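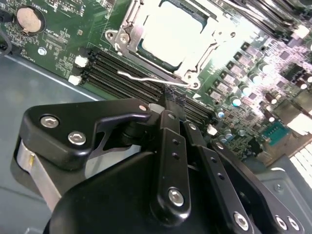

How to set up a medication take-back day in your neighborhood

I get more email about this than about anything else I've written, so let's do it properly! Leftover painkillers in a bathroom cabinet are one of the easiest drug risks to get rid of, and you don't need a big budget or a medical degree to help. We ran our first one in Greenwood with two folding tables and a lot of coffee, and people from 51 households came by before lunch.

Step 1: Call the police department or a pharmacy

Do this before you book anything. In most places, members of the public can't legally collect controlled medication, so an officer or another authorized collector has to be there and take charge of the box. Ask for the person who handles drug disposal (the front desk will usually know) and have two possible dates ready. September worked well for us – school is back and people are home.

Step 2: Pick a spot with parking

We started behind the library and moved to the Zolgate shopping center the next year. What a difference! Drivers could pull up, hand over a bag and be gone in a minute.

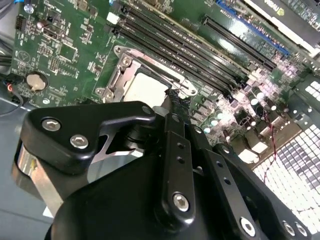 Do people have to give their name or show ID?

Keep it completely anonymous. Put that on the flyer in large letters, and tell your helpers not to ask where a medicine came from or who it was prescribed for.

Step 3: Write a flyer a tired person can read

Date, time, place, what you take, what you don't. We take pills, patches and capsules. Our police partner won't accept needles, so the flyer lists the county sharps drop-off instead. Check what yours will take, because the rules really do vary. Harish Kartha laid ours out on one half sheet and we printed 1000, which was plenty with some left over for the clinic waiting room.

Step 4: Have something to hand back

This is my favorite part! Everyone who stops is already thinking about safety, so it's a great moment to offer a lockable pouch or a card showing where to get naloxone and how to use it.
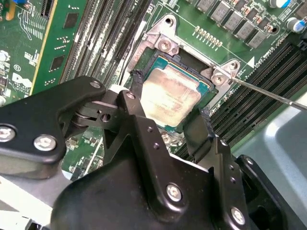 Keep the cards small enough for a wallet, and put the local treatment line on the back. Kumaresan Lobo stood at the exit with ours last year and gave out 191 of them, mostly by saying good morning and holding one out.

Step 5: Tell people what to do the rest of the year

Find the permanent drop boxes near you and list them with their opening hours. Ours are on the town website now, and I still tape a copy up by the post office whenever the old one gets rained on.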